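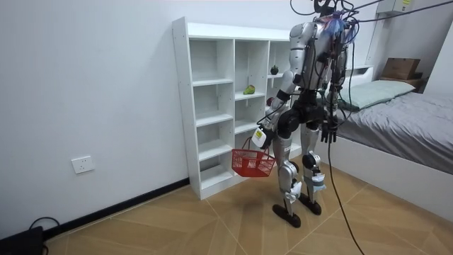

How long does the demonstration at the Murkholm open day take? It takes 24 minutes, and after it you can stay and ask questions.

Last updated: May 1, 2025

polat_s
I am Songül Polat, I was in the second group. For me it was the best part of the visit. The humanoid had the red basket in one hand and stood at the white shelves with the fruit, and we were allowed to watch from the door. I did not expect it to be so tall! My son asked the guide eleven questions and she answered all of them with patience.

gearbox60
Nice, but I would call it a slow show. One pear on a shelf and a crowd holding its breath. At Tritholm last July they let us walk through the packing hall, and there you see machines that do a full shift.

polat_s
I was at Tritholm also. It is a different thing, I think. Those arms are fixed to one place and repeat one movement. A bedroom with a bed and shelves is closer to what my mother would need at home.

Coutinho
With that many cables going up to the ceiling, your mother would need a bigger bedroom. I agree with gearbox60 that it is early. But I paid nothing to enter, so I do not complain.

gearbox60
Fair. Did they say anything about the hands? The two are not the same, one is a white gripper and the other has fingers. I wanted to ask, but my group was called to the bus.

polat_s
In my group this was not explained, sorry. You can write to Govemeck, they organized the visits and they answered my email in one day.

Coutinho
Please post the answer in this thread if you get one. I have a place in the July group and would like to prepare my questions.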